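Eddale Common Room: Sorting and Storage of Loose Household Items
Project report, Unit 2
04/08/2018

1. Purpose
The project examined how small household items gather on the table in the Eddale common room, and whether a fixed storage plan shortens the time needed to clear it. The room is used for meals, hobby work and folding of linen, so tableware, textiles and containers share one surface. The storage plan was drawn in Histora and printed at A3.

2. Materials
The table top measures 1736 mm by 834 mm. An inventory of 12 items was fixed before the first trial and kept unchanged. Items were grouped by material:
Textiles: plain, striped and printed cloths.
Plastic containers: bottles and their caps.
Tableware: cups, plates and utensils with coloured handles.
Colour was recorded for each item in the inventory. Pieces with strong colour or a large print were used as position markers in the notes, as they could be identified from any side of the table.

3. Method
Each trial began with the items spread over the table and the adjoining bench. In the first series the student cleared the table in any order. In the second series the groups were cleared in sequence: containers first, then tableware, then textiles. Cloths were folded on the table once the other groups had gone. Shelf heights followed the Pravbridge layout used in the previous assignment, with bulky containers stored below elbow height.
Timing started when the first item was lifted and stopped when the last cupboard door was closed. Items put in the wrong group were left where they were and entered as errors.

4. Observations
The fixed sequence reduced walking between the table and the shelves. Most errors in both series involved bottle caps, which were put away apart from their bottles. A cap tray was added to the Chala shelf unit after the first series and removed most of these errors.
Large printed cloths were a second source of delay. With one spread out, small items lying on the pattern were overlooked until the cloth was lifted. Plain cloths did not cause this. Folding time for textiles was the same in both series.

5. Limitations
One room and one inventory were used. Lighting was not controlled. The trials should be repeated in December, when the bench is also used for parcels and the starting load is higher.

6. Photographs
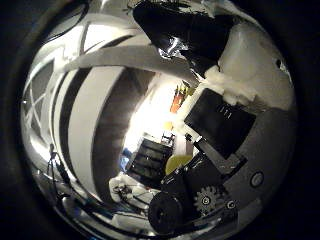
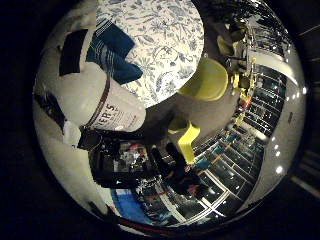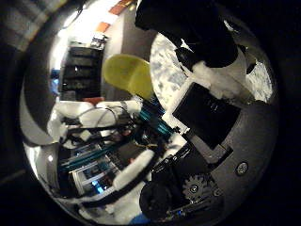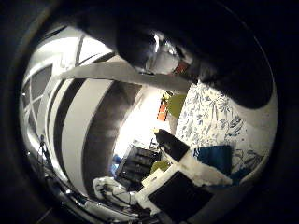 Figure 1. Common room series. Second picture: labelled white bottle, blue-and-white striped cloth and yellow-green cup. Fourth picture: window and white fabric with blue leaf and floral print.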